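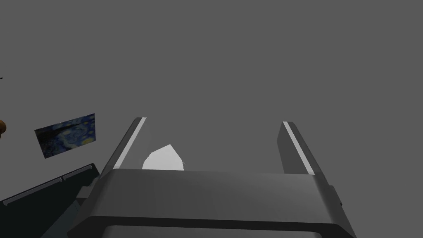 A reader in Senbridge writes: our handheld scanner worked fine all winter and now it takes three or four pulls of the trigger to read a label. The battery is full. Is it worn out, or is there something I can do in my own workshop before I pay for a new one?

Most of the time there is something you can do. A scanner that reads slowly usually has a dirty window, a dirty contact, or a setting that got changed by accident when somebody swept it over the wrong bar code. Go through the tips below in order. The first two take care of most complaints.

Clean the scan window first

Switch the scanner off. Blow loose grit off the window before you touch it, or you will rub the grit in. Then use a soft lint-free cloth, very slightly damp with water, and wipe in one direction. Finish with a dry part of the same cloth. Paper towels and shop rags leave fine scratches, and a scratched window scatters the light so that the reader never gets a clean edge.

Do not use window cleaner with ammonia on a plastic window. It goes cloudy after a few months and there is no fixing it. Check the manual to see whether yours is glass or plastic. If you no longer have the manual, treat it as plastic.

In a woodshop, do this every evening. In a pantry or a sewing room, once a month is plenty.

Clean the charging contacts

Take the scanner out of its cradle and unplug the cradle from the wall. Look at the small metal pads on both. If they are dull or have a dark film, rub them with a clean pencil eraser, brush off the crumbs, and wipe with a cotton swab and a little rubbing alcohol. Let everything dry before you plug it back in.

A scanner that shows a full battery and dies an hour later often has nothing wrong but the contacts. If it still dies after cleaning, the battery is probably due. Write the date on a new one with a marker when you put it in.

Print labels the scanner can read

Black on white, matte paper. Glossy labels look nice on a jar or a drawer front and reflect the light straight back into the reader. If glossy stock is all you have, tilt the scanner a little when you read it.

Leave a blank margin at both ends of the bar code. Six millimeters is enough for the small codes most people print at home. When the code runs right up to the edge of the label, the scanner can't tell where it begins.

Print at actual size. Many printer programs shrink the page to fit the paper unless you tell them otherwise, and the narrow bars run together.

Clear packing tape over a label is all right as long as it lies flat. Wrinkles are worse than no tape.

Where to put them

On shelves, put the label on the front edge, at the same end of every shelf. On round containers, turn the code so the bars look like the rungs of a ladder when the jar is standing up. That way the curve doesn't squeeze them. For metal tool boxes, stick a piece of white paper tape down first and put the label on top of it.

Keep labels out of direct sun. Thermal labels, the kind that print with no ink, go gray in a hot garage by the end of July. For anything that stays out there, use a laser printer.

Number things simply

Give each bin a plain number and keep the description in your list. Don't try to pack the shelf, the room and the contents into the code. When you move the bin, you would have to print it again.

It helps to leave gaps. We gave hardware 200 and up and spare parts 4000 and up. Bin 3546 was our own mistake, a leftover from an older system, and it is still on the shelf under that number because it works.

Mounting a terminal over the bench

If you use a small touch screen or an old tablet for the list, get it off the bench top. A Vumwood swing arm or any similar arm will hold it, provided the screws go into a stud. Set the screen a little below eye level, away from the grinder and the sink. Leave a loop of slack in the cable and test the full swing before you clip it down.

A Pedano sleeve or a plain freezer bag keeps sawdust and flour off the screen. Touch usually works through either one. Don't bag it while it is charging, though, as it can't shed the heat.

Resistive screens (the type you press) work with gloves. The type found on phones mostly doesn't, apart from gloves made for it.

When the settings are scrambled

If the scanner beeps but nothing shows up on the list, or it adds a strange character to every number, reset it. The setup sheet has a bar code marked for factory defaults. Scan that one, then the one for your connection type. Cover the other codes on the page with a piece of card while you do it. With a Tanner base, pair the scanner again after the reset.

Make a copy of the setup sheet and tape it inside a cabinet door.

Last updated 2024-03-31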